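Cavness 800 heated towel rail review: five weeks in

Nov 29, 2018

I've been meaning to write this one up since the rail went on the wall, but I wanted to get some properly cold mornings behind me first. Anyone can like a heated towel rail in a mild October. November in a north-facing house is a different matter!

So, the background. Our bathroom is long, thin and freezing. The old rail was plumbed into the central heating, which meant that in summer it did nothing and in winter it was lukewarm by the time I got up. Towels never really dried. They went stiff at the hems and smelled like a swimming bag by the third day, and I was washing them far more than I wanted to.

I looked at three electric ones before buying. The Renby was the cheapest but it only came with a plain on/off switch, and I know myself, I'd leave it running all week. The Dinsa was lovely to look at (curved bars, very hotel) but too wide for the gap I had. That left the Cavness 800, which is 800 mm tall by 488 mm wide and comes with a built-in timer and thermostat. I got it from Lukdale, who had it in stock and delivered when they said they would.

I spent longer than I'd like to admit looking at other people's bathrooms online before I settled on a finish. Diamond tiles, plain tiles, painted doors, the lot. I went back and forth between white and chrome for a fortnight and ended up with white, mostly on price.

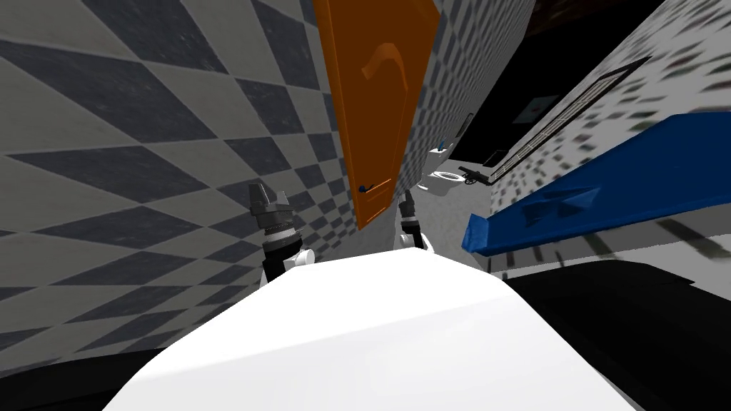 Fitting it

I paid an electrician for the wiring, and please do the same, bathrooms and electrics are not something to have a go at on a wet afternoon. The hanging I did myself. There are four brackets, and they come with wall plugs that are fine for brick but no use at all in plasterboard. I bought better ones.

The paper template is a nice idea let down by being folded into sixteenths. Mine wouldn't lie flat, so I taped it at the corners, then at the middle, then gave up and measured from the floor like a sensible person. Once the brackets are on, the rail slides over them and locks with a little grub screw at each point. The Allen key in the box is soft and rounded off on the last screw. Use your own if you've got one.

My one real grumble about fitting is the cable. It comes out at the bottom right and there's no way to swap it to the left. My fused spur is outside the bathroom on the left, so we had to run trunking further than planned, and it's not pretty. If I'd known, I'd have asked Lukdale about the other version before ordering.

Think about your door as well. I very nearly put ours where the handle would have swung straight into the bottom bar, and I only noticed when I was standing there with the pencil in my hand. Open the door all the way, mark where it gets to, and then start thinking about brackets. 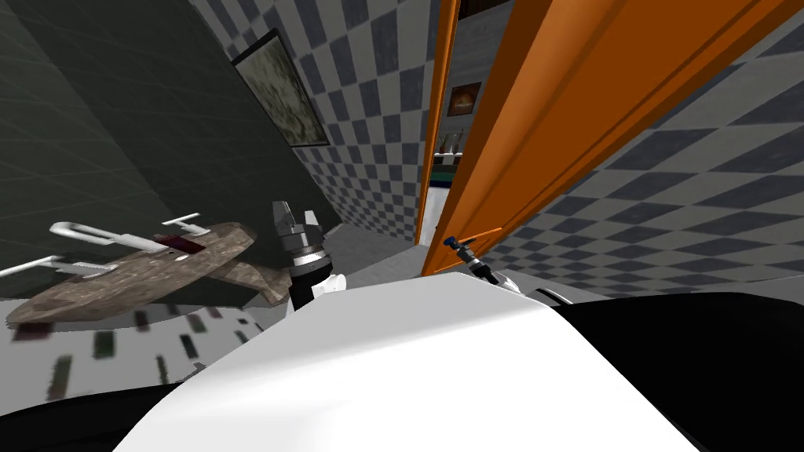

I moved the whole thing along the wall a bit in the end and gained a spot to hang the bath mat, so no harm done.

Living with it

It warms up quickly enough. I set it to come on half an hour before my alarm and the towels are toasty by the time I'm out of the shower — the top two bars especially. The bottom bar is always a bit cooler, so that's where the flannels go. A big bath sheet folded in half will dry between morning and evening, which the old one never managed.

What it won't do is heat the room. The leaflet hints that it might, and in a tiny cloakroom maybe it would, but with towels on it you'd never notice. We still use the radiator.

The timer is good once it's set and a pain until it is. There are two buttons and a screen the size of a stamp, and you have to hold one button for 5 seconds to get into the programme menu, then press the other to step through the hours. Overshoot and you go all the way round again. I kept the instructions in the airing cupboard for when the clocks changed and I did need them.

Noise: a faint ticking as it heats up and again as it cools. You can't hear it from the bedroom with the door shut.

Cleaning is a wipe with a damp cloth. The white coating has one chip already, near the second bar, where I caught it with the shower head. Touch-up paint would have been a nice thing to find in the box.

Would I buy it again?

Yes, with the cable on the other side. I'd give it four out of five, and I've stopped washing towels every other day. If your gap is wider than mine, go and have a look at the Dinsa too, those curved bars really are lovely and I still think about them.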